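Friday, late. Left the bench just before eight, so this is from memory plus the pencil notes on the back of the packing slip.

Spent the morning on the parts and not the tower. Matilde Paiva wants every loose component to have one resting position and no other, and she is right to. A memory module laid flat on a mat can end up either way around, and the key notch is off center by so little that I have pushed one in backward more than once at home. The new fixture from Gastau takes the processor and the memory modules together. I passed it with one remark. The recess for the processor has a sharp inside corner that should be relieved by a small radius before the next batch. Sent that to Gastau at lunch. No answer yet.
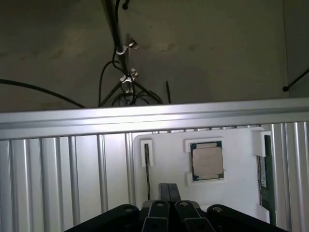
The remaining question was height. If the modules sit too deep there is not enough of the board edge left to hold, and if they sit too high they lean. Bláthnaid Carroll measured the first sample and got a tilt she did not like. The current one is better. I wrote "acceptable" on the sheet and she added the date, as she does.

After lunch, the tower. It is an old Dell and well made for this purpose — it lies flat on its side, and with the panel off almost everything can be reached from straight above. Dusted the board with the soft brush. Checked the pins in the socket with the 7x loupe and found none bent, which I did not expect given how the last one from Coelho arrived. The retention frame moves freely. The lever has a slight stiffness near the end of its travel. I did not oil it.

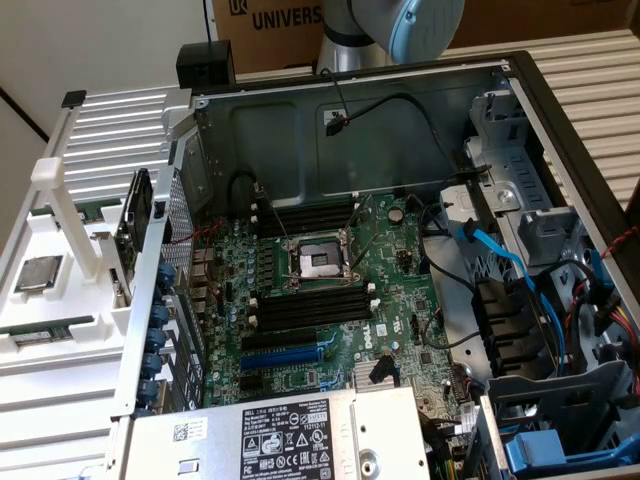
Dell board with the socket and all memory slots empty. Upper and lower banks, white latches at the ends.

Latches next. On this board they need to be fully open before a module goes in, or the module rides up on the latch, feels seated, and is not. Worked each one open and shut a few times. One in the lower bank was slow to return and improved with use. I would like a figure for how many cycles these slots tolerate. Matilde says nearly 3,000 in her experience before the contacts get unreliable; I suspect she is generous, but I have nothing to set against it. Started a tally on the inside cover of the bench book.

The expansion slots are less trouble. The blue PCIe slot is the easy one to find by eye and the black one next to it the easy one to hit by mistake. The thin red wires loop across close to the work and I want them tied back. Looked for the small Plalden ties, could not find them, and moved on. The graphics card waits upright in its holder, so it can be lifted without touching the fan shroud.

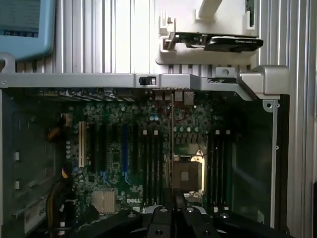
Tower on its side, cover off. Graphics card behind it in the white bracket.

Order of assembly, settled after some argument: processor, memory, card. Bláthnaid would put the memory in first while there is more clearance. My view is that an uncovered socket should stay uncovered for as short a time as possible. We kept my order and wrote hers down as the alternative. Disassembly is the reverse, with one exception for the blue clips at the rear, to be opened before anything else on that side is touched. 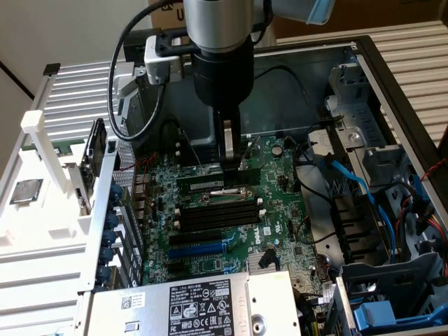 Utthorpe, April

Added to the above before bed. Memory seating is the step I trust least. The module has to come down square to the slot, and then the push has to be even along its length. If one end leads, the other end catches and the whole thing bows slightly. By hand I can feel this with my thumbs and correct it. I have never managed to write that correction down in a way that satisfied anyone, including me. Tonight's attempt runs to 2 pages and I will probably cut it to a paragraph.

Still to do: tie back the red wires, get a replacement coin cell in the drawer, chase Gastau about the corner radius, find the Plalden ties or order more. Ask Coelho whether the second tower comes with its screws this time.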